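Setting up the hand again, after the winter

It is February and I promised to write down how I prepare our cell for work, because each time I do it I find my old notes on three different papers and one of them is always missing. So this post is mostly for myself. If you have a similar hand at the end of a similar arm, maybe you can use something from it.

The cell is in the Irstead room, in the back. It has one arm, one white hand, a small camera at the wrist, and a table. Inside the building the whole thing is called Skurnis, and this was the name before I came. I look after it two days in the week. The other days I do normal office work, so I am not an expert in hands, I only know this one quite well.

My order is always the same: power, cables, fingers, camera, zero position, grip test. I tried once to do the fingers before the cables and I lost a morning.

Power first. I switch on the arm controller and wait until it is quiet. Then the hand, on its own supply. In the old setup both were on one switch, and when the arm started up the voltage on the hand side went low for a moment and the hand did not report itself on the bus. It looked like a broken hand. I wrote a long message to Samarakoon, the shop where we buy the spare parts, and they asked me very politely if I had tried a separate supply. Now there are two switches, with labels, and the second one has red tape on it.

The cables are the part which takes my time. The bundle goes along the forearm and makes a loop before the wrist. The loop must be long enough for the full rotation, but when it is too long it catches on the elbow. I turn the wrist by hand (power off on the arm!) from one end to the other and I look at the loop, and I do this slowly. Last autumn I had a connector which was good in every position except one. At this one angle the middle finger stopped to answer for half a second and came back. You can search such a thing for a long time. In the end I put a drop of contact cleaner, changed the strain relief to a softer one, and I moved the loop toward the back by the width of my thumb. It has not returned.

Then the fingers. I open the hand completely and close it completely, with the speed on the lowest setting, and I listen. A healthy finger makes an even sound from start to end. When there is dust in the joint, the sound has a small step in it. I clean with a dry brush first and only after this with a cloth. I don't use oil, the manual says no oil, and I believe the manual since I once saw what oil does with the dust in our room. Also I check the screws of the wrist flange with the small torque key. There was one that was loose this time, the one which is hardest to reach, of course.

After the fingers comes the camera. It sits at the wrist and looks forward over the back of the hand. I like to have the hand itself in the view, with the thumb on the left side and the fingertips near the middle, because then I can see at once if somebody has touched the bracket. I compare the live picture with a saved one. If the fingertips are higher or lower than before, the bracket has moved, and all what comes after it would be a little wrong. Two screws, a quarter turn, compare again. It is boring work but it goes fast when you have done it many times.
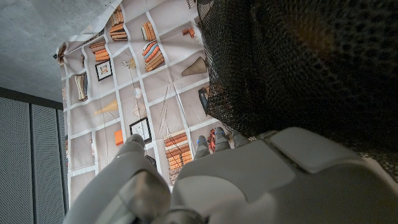
No. 38

I keep one view in every post of this kind, so I can go back and compare. The blue lights near the fingertips are what I look at first. When I see them on two of the fingers and the small red-orange piece sits between these same two, the view is useful to me, I have the lights and the thing held in one place.

Now the zero position. The software stores where each finger thinks it is when it is fully open. After some weeks without use I don't trust the stored values and I make them new. You start the routine, the fingers go to their stops one after the other, and then you confirm. Our version has a strange habit: if you confirm too early it accepts this without complaint and saves half old and half new values. So I count slowly to 13 before I press. I know this is not a technical method. I have put a request to the people at Tomgate who maintain our software, that the button should be gray until the last finger is finished. They said it is on the list.

The grip test is the last one. I use small things, nothing heavy, and I close two fingers on them until they hold. The current limit for this I have at 40 percent. With a lower limit the piece slides away when the wrist turns, and with a higher one the fingertip skin gets marks – and the skins are not cheap. I do 13 grips with the wrist straight and 13 with the wrist turned, and I write each drop in the book. A drop with the wrist turned is usually a question of the skin. A drop with the wrist straight is usually the zero position and I go back one step.

The skins I change after 1,000 grips. The counter is in the software, but it starts from zero when you reinstall, so I write the number also in pencil inside the lid of the spare parts box. At the moment there are four skins in the box. I should order.

Some small things I want to remember for the next time:

The key for the wrist flange is in the drawer on the left, not with the other keys.

The saved camera view must be saved again after the bracket has moved, otherwise you adjust to the wrong one. I did this mistake already.

If the arm goes in protective stop during the zero routine, switch the hand off and on too, and begin the routine from the start.

On Friday I want to look at the thumb. It closes well, but I have the feeling that it opens slower than it did before the break, and I have no number from before to compare with. This time I will measure it and put it in the book, next to the drops.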